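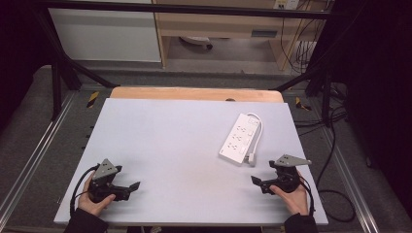
**Jistard LED Nail Lamp, Model JL-4**
Data page, revised June 2019

The JL-4 is a table lamp for curing gel polish, builder gel and most soft-gel tip adhesives. It takes one full hand or one foot and is intended for salon stations and for home users who already work with gel. It does not dry ordinary lacquer.

## Specifications

| Item | Value |
|---|---|
| Light source | LED, dual wavelength |
| Wavelengths | 365 nm and 405 nm |
| Power | 48 W full, 24 W low-heat |
| Timer settings | 30, 60, 90 seconds |
| Low-heat program | 99 seconds, stepped |
| Weight | 895 g without adapter |
| Cord length | 5 ft |
| Base plate | Removable, magnetic |
| Housing colors | White, Humen Gray |

## Operation

Connect the adapter to the lamp first, then to the outlet. The display shows two dashes when the lamp is in standby. Press a timer key and insert the hand; the sensor in the roof of the housing starts the cycle. The cycle stops when the hand is removed and resumes with the remaining time if the hand goes back in within 14 seconds. After that the timer resets.

Keep the palm flat and the fingers slightly apart. The thumb rotates away from the LEDs when all five fingers are inserted together, and thumb gel may slide toward the side wall before it sets. Cure thumbs separately, both at once, with the nail plates facing straight up.

The low-heat program starts at reduced output and steps up to 24 W. It is meant for builder gel, which gives off heat as it sets. If the client still reports a burning feeling, remove the hand, wait for it to pass and restart. Thinner layers produce less heat.

## Suggested cure times

| Product | Program |
|---|---|
| Base coat, thin | 30 s |
| Color, light or sheer | 60 s |
| Color, dark or heavily pigmented | 90 s |
| Builder gel, each layer | Low-heat, then 60 s |
| Matte top coat | 60 s |
| No-wipe top coat | 90 s |

These times are starting points. Where the gel manufacturer gives a different time for a 48 W lamp, use the manufacturer's figure. Black, navy and dense white shades should be applied in two thin coats. A thick coat can wrinkle at the surface and stay soft underneath, and extra time in the lamp does not correct it.

Nail art details (striping, dots, stamped gel) can be held in place with a short flash cure. Press and hold the 30 key for two seconds; the lamp runs for 4 seconds and switches off. A flash cure is not a full cure. Finish the set with a complete cycle before applying top coat.

## Base plate and pedicure use

The base plate is held by four magnets. Lift the housing straight up to release it. For pedicures, place the plate on the footrest, position the foot, and lower the housing over it. The adapter jack is at the rear and must stay clear of the foot bath.

## Cleaning

Unplug the lamp. Wipe the plate and the inside walls with a lint-free pad and 70% isopropyl alcohol. Do not use acetone on the housing; it clouds the finish and will remove the printed key labels. Do not spray liquid into the lamp. Uncured gel on an LED cover should be wiped off before the next cycle, as it will harden there and block part of the output.

The LEDs are not user-replaceable. If one or more fail to light, send the lamp in for service.

## Cautions

- Do not look directly into the lamp while it is running.
- Clients taking medication that increases light sensitivity should consult a physician before use.
- Avoid skin contact with uncured gel. Stop use if itching or redness develops.
- Use only the supplied adapter. Adapters from the older JL-2 fit the jack but do not supply enough current.

## In the box

Lamp, base plate, adapter, printed cure chart. Replacement base plates (part JL4-BP) and adapters (part JL4-AD) are sold separately. The Mogensen hand rest fits the JL-4 with the plate removed.

## Ordering and service

Salon accounts order through the Molavbridge warehouse. Lamps carry a two-year warranty on the LEDs and electronics and one year on the adapter. Include the serial number from the underside of the housing with any service request. The Humen Gray housing is on back order until October.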